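未舗装路走行データ収集プロジェクト 進捗報告(第2期・1月分まで)

提出先:Sirnico 助成担当 Zuzana Hubáček 様
作成:Colholm 走行学習チーム Szymon Szewczyk

1. 今期のまとめ

今期は走行記録の本数が1854本になりました。計画では期末までに1000本でしたので、かなり前倒しです。うれしい誤算で、チーム一同とても張り切っています。ただし本数がそのまま学習に使えるわけではなく、後述のとおり位置ずれや操作の乱れで外したものが278本あります。それを引いても計画を上回っています。

1本の記録は、遠隔操縦者が区間の入口から出口までロボットを走らせたときの映像、操舵と速度の指令値、車輪の回転、慣性センサの値をそろえたものです。前期は区間の長さがまちまちで後処理に苦労しましたので、今期からは入口と出口を地図上で固定し、操縦者が開始ボタンを押し忘れても自動で切り出せるようにしました。Kamil Havlíček がこの切り出し処理を書いてくれたおかげで、夕方に持ち帰った記録がその日のうちに見られるようになっています。前は翌週まで待っていました。この差は大きいです!

2. 収集の進み具合

走行場所は Malý の農道と、Clirkov 側の旧資材道の二か所です。Malý は幅があって見通しもよく、操縦の練習にも使っています。Clirkov は轍が深く、草が車体に触れる箇所も多いため、最初の数週間は一日に数本しか取れませんでした。操縦者を二人一組にし、一人が操縦、一人が路面のメモ取りという形に変えてから安定しました。

路面のメモは当初、自由記述でした。「ざらざら」「砂っぽい」「ふかふか」など人によって言葉が違い、あとで検索できません。Kristýna Krajčí が語彙を整理し、乾いた土、礫、砂、轍、草の張り出し、日射による白飛びの六つの札を付ける方式にしました。複数付けて構いません。札付けは記録を早送りで見ながら行い、迷ったものは保留に入れて週に一度まとめて決めています。保留の打ち合わせが毎回いちばん盛り上がります。先日は「礫」と「小石の混じった土」の境目だけで昼休みがなくなりました。

3. 学習の途中経過

模倣学習による走行方針は、前期と同じ構造のまま、データだけを入れ替えて学習し直しました。Malý の区間では操縦者の介入がはっきり減っています。轍のある曲がりで内側の溝に寄りすぎる癖も、かなり収まりました。操縦者が溝をまたいで走った記録を意識して増やした効果だと見ています。

一方、逆光に近い時間帯はまだ苦手です。空の片側が白く飛ぶと、道の縁の草を通れる場所と取り違えることがあり、速度を落としたまま進めなくなる例も出ました。午後三時以降の記録が少ないことが原因の一つと考え、Drahomíra Mikuš が時間帯ごとの収集表を組み直しています。

もう一つ、わざと道の中心から外れて戻る「復帰走行」を169本取りました。端に寄せてから立て直すまでを含む記録です。操縦者には評判が悪いのですが(きれいに走りたい人ばかりなので)、学習への効き目は今期の収集の中でいちばん手応えがありました。次期はこれを倍以上に増やしたいと思っています。

4. 記録の内容について

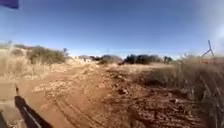 ― 4 ―

赤茶けた土の道に曲がったタイヤ跡が残り、先のほうに明るい色の礫が散っています。右上の空は強い光で白くなっており、札でいえば乾いた土、礫、轍、白飛びの四つが同時に付く記録です。右手には背の高い枯れ草も迫っているので、草の張り出しを加えるかどうかでまた意見が分かれました。こうした札の重なる記録は、学習時に多めに選ばれるよう重みを付けています。

手前の地面は動きでかなり流れて写ります。露光時間を短くすれば改善しますが、木陰で暗くなりすぎるため、現在は二通りの設定で取り比べているところです。左下に入る車体の一部は、今のところ隠さずそのまま学習に入れています。隠した場合との比較は次期の早いうちに行います。

5. 課題と次期の予定

・Clirkov 側で測位が乱れる区間があり、除外した記録の多くはここで出ています。補正用の基準局を一つ追加する予定で、費用は現行予算の消耗品費から振り替えたく、ご了承をお願いいたします。
・雨上がりの記録がまだほとんどありません。電装部の防滴カバーを作り直しており、でき次第始めます。
・操縦者の癖が偏らないよう、来月から一人増やして三人で交代します。
・評価用の区間は学習に一切使わず、Malý の北側に取り分けてあります。次回報告では、この区間での介入回数を前期の方針と並べてお示しします。

生の記録と札の一覧は共有フォルダに置きました。復帰走行の記録は見ていてもなかなか面白いので、お時間のあるときにぜひ何本かご覧ください。基準局の件は、次回の打ち合わせ前にお返事をいただけると助かります。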